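Notebook, Kekow workshop, Jilton job
Tuesday, May

8:10
Pulled the overnight upload from Trustden before going over to the site. Total accepted demonstrations for table clearing is now 2760. Thirty-seven were rejected in the last batch, mostly for tracking loss near the start. I looked through the rejects with coffee. Most have the operator picking the gripper up and turning toward the table too fast before the map settles. The rest are someone stopping halfway to answer a question from the corridor. I don't want to tell people not to answer questions at work, so I'll put a pause button on the wish list again.

Need to fix: the reject reason still shows on the housekeepers' sheet as a code. They asked what E4 meant and whether it counted against them. It doesn't. Changed the sheet to say "tracking lost, not your fault, still paid." Somebody should check that payroll at Jilton reads it the same way.

9:00, on site
Background for whoever picks up this notebook after me. Jilton runs staff housing, bunk rooms with a table, and turns the rooms over when crews change. The housekeeping team strips beds, clears tables, wipes down and restocks. The Kos cart is supposed to take over table clearing and nothing else for now. The team records how they do it with the hand-held grippers, one in each hand, and the Kos policy is trained on that. Four people are on the recording rotation. They do a half shift of recording and a half shift of normal rooms.

The half shift was their idea. Our first plan had one person recording all day. She did it for three days and said her forearms hurt more than from a full day of beds. The trigger spring is stiff and you hold the weight out in front of you the whole time. We swapped to the lighter spring, which helped a bit. Splitting the shift helped more.

9:40
Sat in on the shift handover. Notes, in the order they came up.

Room times. Since recording started, the normal rooms are being done by fewer people on recording mornings and the target time on the board was never changed. The supervisor had assumed we'd arranged cover. We had assumed she had. It has been like this for weeks and the people who paid for it were the ones not on the rotation. She is changing the board target today and asking for cover two mornings a week. I said Kekow would pay for one of them. I need to confirm that with our side before end of day.

What happens after. They asked again if hours get cut when the cart works. I repeated what Jilton management told us, that the hours move to deep cleaning and laundry. One of them pointed out that laundry is a different pay line, and lower. I didn't know that. Wrote it down in front of them and said I'd ask. I'm not the one who decides it but I'm the one who is in the room, so it comes to me.

Who watches the cart. At present there is a line in the plan that says "operator monitors Kos from corridor." On paper that takes no time. In the trial runs it took a whole person, who couldn't go into another room and start a bed without missing the stop request. Either the cart gets reliable enough to be left with the door shut, or monitoring is a job and should be written down as one, with a chair.

10:30
Recording block one. Mixed small items on the tablecloth, left in place by us from the bin so the sets vary. Aim for this class is 200 accepted, food wrappers and packets only, then move to bottles.

Observations:

Packets are picked differently by each person. Two of them pinch at the crimped end, one goes for the middle and squashes it, one slides it to the table edge first and catches it there. All four ways work for them. For training I'd prefer fewer ways, but when I asked for one method the pace dropped and they started watching their hands. Went back to "do it how you do it." We can sort by grasp point later.

Edge slide is risky for Kos. The cart's arm has a different reach at the near edge and we already saw it push a packet off. Tagging these so they can be left out of the first training run.

Pattern on the cloth. The houndstooth is bad for us. Clear plastic over a strong black and white pattern gives poor edges, and the vision side asked if we could use a plain cloth. I asked the team. They said the patterned ones are what's in the rooms and they hide stains between washes, and no one is going to buy new ones for a cart. Fair. Keep the cloth.

11:50
Block two. Same room, second operator. Added personal things to the set: phone, mask, toiletries. This is where today got useful.

With the wrappers she was quick. When she got to the phone she stopped and looked at me. In a real room she'd never pick it up. If the resident is still checked in, she wipes around it. If the room is meant to be empty, she leaves it where it is and calls the supervisor, and two people sign the lost property slip. Same for medicine, papers, glasses, anything with a name on it. A face mask she'd throw away if it was obviously used and leave if it was folded neatly.

None of this is in our instructions. The task sheet says "clear table." Our policy has been learning that everything on the table goes somewhere, and she has been doing what we asked on the recordings and something else in the rooms. I asked how many of the earlier recordings have a phone moved by hand. She thought a lot of them. They were told to clear it, so they cleared it.

So the skill we've been recording is the easy part of the job. The sorting in her head before the first pick is what keeps the team out of trouble with residents, and if Kos gets it wrong the complaint will land on whoever was listed as monitoring.

12:20
Rewrote the sheet with her and the supervisor over lunch. Three groups: take, leave, call. Take is wrappers, empty packets, used tissue. Leave is toiletries in an occupied room. Call is phones, wallets, medicine, documents, and anything the person isn't sure of. They wanted "not sure" written out as a proper reason, so that calling the supervisor doesn't look slow on the Trustden report. Added. Masks went back and forth and ended up in "call" for now, which everyone thinks is silly, and we'll move them when there's some data.

1:45 p.m.
Block three, new sheet. Operator says out loud which group each item is in before the pick, and the audio goes with the recording. First few were stiff, then she forgot about me and it went well. Wrappers picked, phone left, bottle left. 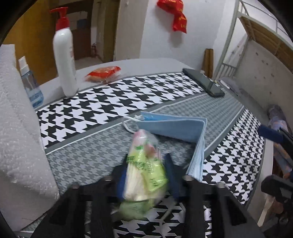
Jilton bunk room table, view from the hand-held gripper. Packet in the fingers, folded mask just beyond it, phone left lying at far right.

Things to take from that one. The wrapper is clear in parts and green in others, and it's smeared by motion. The printing can't be read, so don't plan on reading labels at this point in a pick. The mask is standing partly on its edge close behind the packet, and the fingers are working right next to it. With the old sheet that would have been two items to remove in either order. With the new one it's a take right beside a call, and the arm has to approach without dragging the ear loops. Kos has no notion of a neighbor it shouldn't touch. Opened a ticket for that, priority above the bottle work.

Also the dark phone screen on the gray panel. Gray and black on gray. I'd like the detector run on this view before anyone promises "call" items will be caught.

3:00 p.m.
Talked with the supervisor about the report. Trustden currently shows picks per minute per person, with a ranking. That came on by default. She hadn't asked for it and neither had we, but one of the team had seen it over her shoulder and it had gone around the break room by lunch. Switched the ranking off and hid names from the site view. Rates stay visible to us by session only. I told the team at the afternoon break what was off and what was still stored, and showed them the screen. One asked for her own numbers. Fine, sent her hers.

Agreed with the supervisor that the recordings so far get a pass for phones and papers. Somebody has to look at them. The people who know what belongs in which group are the housekeepers, so it should be them, sitting down, paid at the recording rate. She liked this for the one with the bad wrist, who has been on light work anyway.

4:30 p.m., back at the workshop
Swapped the pads on the left gripper, one corner lifting. Charged both. Lighter spring now in both units, spare stiff ones in the drawer under the vise, labeled.

Told our side about the cover. One morning a week approved, starting next week.

Open:
Pay line for laundry against housekeeping. Ask Jilton management in writing, copy the supervisor.
Old recordings, review for moved phones, medicine, papers. Hold the next training run until that's done.
Neighbor clearance ticket.
Pause button.
Monitoring as a listed job in the Kos plan. Draft the line, send it to the supervisor first.
Wipes for the gripper handles, both sizes of glove.
Move the wrapper count to the new sheet. Only block three counts toward the 200.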